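Küche aufräumen im Haus Borkstead
Bildergalerie

Startseite > Haus > Küche > Galerie
Stand: 24. März 2025

Haus Borkstead wird das ganze Jahr über an Gruppen vermietet. Die Küche liegt im Erdgeschoss und wird von allen genutzt. Im Laufe der Jahre ist viel Kleinzeug zusammengekommen: Becher, Körbe, Geräte mit und ohne Kabel, einzelne Deckel. In diesem Frühjahr haben wir die Schränke ausgeräumt, alles durchgesehen und neu eingeräumt. Die Galerie gehört zur Küchenseite und wird im Juni ergänzt, wenn auch der Vorratsraum fertig ist.

Der Hochschrank
Der Schrank neben der Tür ist 190 cm hoch, 59 cm breit und 54 cm tief. Er hatte vorher zu wenige Böden, deshalb standen die Sachen übereinander. Jetzt sind zwei Böden mehr darin. Oben liegt, was selten gebraucht wird, in der Mitte stehen die Geräte, unten die schweren Töpfe. Die Türen sind geblieben, nur die Scharniere wurden nachgestellt. Die linke Tür schleift bei feuchtem Wetter noch etwas.

Der Tisch
Zum Sortieren haben wir einen hellen Holztisch genommen. Jedes Teil kam einmal darauf, bevor es wieder einen Platz bekam. Was ein Kabel hat, wird in die Hand genommen und von allen Seiten angesehen: Gehäuse, Halterung, Leitung. Drahtkorb und weißer Becher stehen gleich mit auf dem Tisch. Der Becher ist innen aus glänzendem Metall. 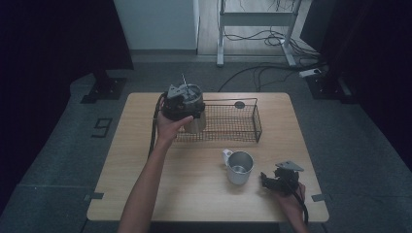
Wohin mit Küchengeräten, die nur ein paarmal im Jahr gebraucht werden?

In ein eigenes Fach, am besten zusammen mit allen Teilen, die dazugehören. Das Kabel wird locker aufgerollt und mit einem Klettband gehalten. Auf das Fach kommt ein Zettel mit dem Namen des Geräts, damit es nach der Benutzung wieder dort landet.

Kabel und Stecker
Für die Kabel benutzen wir Klettbänder von Dawber, die schmale Ausführung. Gummiringe hatten wir früher, sie werden mit der Zeit brüchig und kleben. Eng um das Gehäuse gewickelt wird kein Kabel mehr. Geräte mit beschädigter Leitung kommen in die Kiste unter der Treppe und werden von dort zum Wertstoffhof gebracht. Bitte nichts aus dieser Kiste wieder in die Küche holen.

Körbe
Drahtkörbe sind in der Küche für trockene Sachen da: Zwiebeln, Servietten, Tücher, Brot in der Tüte. Für Kleinteile sind sie ungeeignet, dafür gibt es die Dosen mit Deckel. Gereinigt werden die Körbe mit warmem Wasser und einer weichen Bürste. Danach gut abtrocknen, auch am Rand, sonst setzt sich Rost an.

Becher und Tassen
Die Becher stehen im offenen Regal neben der Spüle, mit der Öffnung nach unten. Becher mit Metall im Inneren gehören nicht in die Mikrowelle. Sie haben im Regal eine eigene Reihe ganz links. Angeschlagene Tassen haben wir aussortiert. Wer eine eigene Tasse vermisst, kann bis Juni nachfragen, die übrigen gehen dann an den Flohmarkt in Derkbridge.

Beschriftung
Alle Fächer sind mit dem Etikettensystem Pukurix beschriftet, schwarze Schrift auf weißem Grund. Die Etiketten kleben an der Vorderkante der Böden. Beim Abwischen lösen sich die Ecken gelegentlich, eine Ersatzrolle liegt in der Schublade unter dem Besteck. Wer etwas umstellt, klebt bitte auch das Etikett um.

Noch offen
Die Schublade mit den Backformen klemmt und bleibt vorerst halb leer. Für die Tabletts fehlt ein senkrechtes Fach, das Brett dafür ist zugeschnitten, aber noch nicht geölt. Die Bedienungsanleitungen liegen in einem grauen Ordner im Büro. Zu einigen älteren Geräten haben wir keine Anleitung mehr. Falls jemand noch Hefte aus der alten Küche zu Hause hat, nehmen wir sie gern zurück.

Hinweis für Gruppen
Der Küchenplan hängt innen an der Tür des Hochschranks. Am Abreisetag bitte die Geräte sauber und trocken in ihre Fächer stellen und den Tisch frei räumen. Fehlt etwas oder ist etwas kaputt, genügt ein Eintrag im Hausbuch mit Angabe des Fachs.

Zurück zur Küchenseite
Weiter zur Galerie Vorratsraum (ab Juni)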